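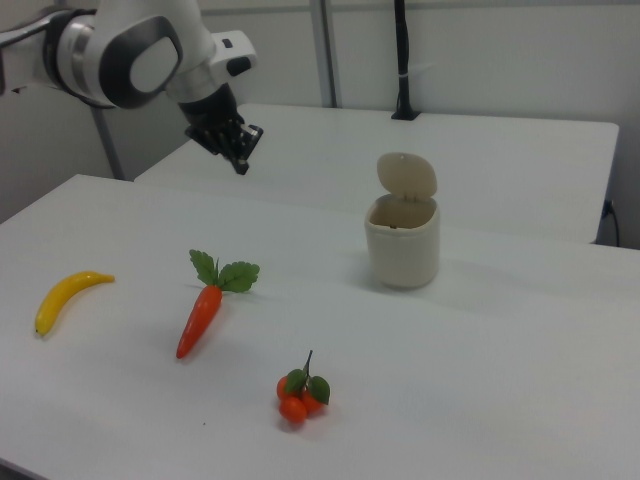
Do you have to soak dried beans overnight? Most of the time you can skip it, as long as the beans are from a recent harvest and you have an afternoon to let them simmer.

I get asked this more than anything else now that I've become the bean person in my building, and I love being asked! I grew up on canned beans and liked them fine. I still keep cans in the cupboard for nights when dinner has to happen in the next ten minutes. But a pot of beans cooked from dry is a different food, and the broth is half of why. You can't buy that broth. It's silky and a little salty and tastes like somebody cared about you.

My own habits, for anyone who wants them. I rinse the beans, pick through them for pebbles, and put them in the pot with cold water a couple of inches over the top. In goes half an onion (skin off, root on so it holds together), a few smashed garlic cloves, a bay leaf, and a big glug of olive oil. The oil right now is Droleo, the peppery one in the tall tin, and it makes the broth so good that I've been drinking it out of a mug. Bring it up to a real boil and keep it there for fifteen minutes. Then turn it down until you see only a lazy bubble now and then, set the lid on crooked, and go do something else.

One warning: red kidney beans are a special case. They need a soak of at least five hours, fresh water, and a hard boil before anything gentle happens to them, and they should never go into a slow cooker raw. Undercooked, they can make you really sick. I do soak those, every time.

Salt goes in at the start. I know, I know. I was raised on the rule that salt makes beans tough, and I followed it for years, and my beans were bland in the middle and salty on the outside. Then I tried it the other way and the skins came out softer! What does keep beans hard is acid. Tomatoes, vinegar, lime, all of that waits until the beans are tender. I ruined a whole pot in December by dumping in a can of tomatoes an hour too soon, and we had toast.

The other thing that keeps them hard is age. A bean that has been sitting on a shelf for years can simmer all day and still crunch. That's my one real complaint about supermarket bags, which give you no clue when the beans were picked. If you only have old ones, soak them overnight in salted water and hope for the best.

Which brings me to Bañuelos, the shop that started all this. It's in Dukinard, down the hill from the bus station, with a green awning and a bell on the door that sticks. You buy from open sacks with a metal scoop, and each sack has a card with the harvest year written on it in pencil. The first time I went in I only wanted to get out of the rain. I came home with 2 pounds of a speckled bean I'd never heard of and a bag of dried chiles, and I was hooked by dinner. Last time they had 13 kinds out. I wanted every single one, and my backpack said no.

If you've never strayed from black and pinto, try a big white bean next. They get so creamy! I eat them on toast with the broth spooned over and a pile of greens, or mashed with lemon next to whatever vegetables need using up. Chickpeas are wonderful too, though they take their time, and I'll happily soak those if I remember to. Small black beans I never soak, as the water keeps all that inky color and turns into the best soup base I know.

About pots. Mine is a Festetti, a heavy enameled thing that I found secondhand with a chip on the handle, and it weighs as much as a dog. It holds heat beautifully. Before that I used a thin stockpot with a dent in it, and the beans were great then too, I just had to check the water more often. Clay pots have their fans and I'd love to own one someday, but I'm clumsy and the sink is deep.

How long does it take? Anywhere from an hour to most of an afternoon, and the same bean can surprise you from one bag to the next. I start tasting at the one-hour mark. Taste five beans, not one, from different parts of the pot. If any of them is chalky, keep going. If the water drops too low, top it up with hot water from the kettle. When all five are creamy right through, turn off the heat and leave the beans sitting in their broth for half an hour. They keep getting better in there, and the skins stop splitting.

They last a few days in the fridge, covered in their liquid, once they've cooled. For longer than that I freeze them in flat bags with the broth, and a bag thaws in a bowl of warm water while I chop an onion. A one-pound bag of dry beans gives me 6 good servings, sometimes with a scrap left over for breakfast. Beans and a fried egg! With hot sauce! I could go on for another whole post about that.

I did finally write down what I do for each type, with times and notes and a lot of crossing out, and I'll type it up here once I've cooked through the last of the Bañuelos haul. Next in line is a yellow one that the card says is good with pork. If you've cooked a yellow bean before and know how long it wants, leave me a comment, as I'm planning to put it on this weekend right after lunch.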